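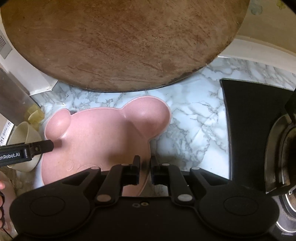 Pink animal-shaped plate on the worktop, gripper fingertips either side of its rim.

Elivik hand-held gripper, from Zestance
Review by Aslı Baysal, 29 May 2018

Zestance sells the Elivik as a tool for recording kitchen tasks by hand, then passing them on to an arm. The price is 1026 euros with one pair of fingertips. A second pair is another 52, and you will want it.

The maker's page promises "any household object". I'd read that as "most plates, on a good day". A thin raised rim is a fair test, and the fingers do open wide enough to go either side of one. The body is the trouble. Those two rounded housings are broad, and in a small kitchen they hide a good part of what you are trying to pick up.

Battery life is given as 600 grasps. No test conditions are listed, and my emails to Zestance since February have brought back the same brochure twice.

Returns: 30 days, unopened box only. I can't see how anyone is meant to judge a gripper in an unopened box.

Mac Giolla stocks the older Plededo, which is slimmer and has a proper manual. I would try that first.

In the box: gripper, one pair of fingertips, charger, hex key. Carry case sold separately.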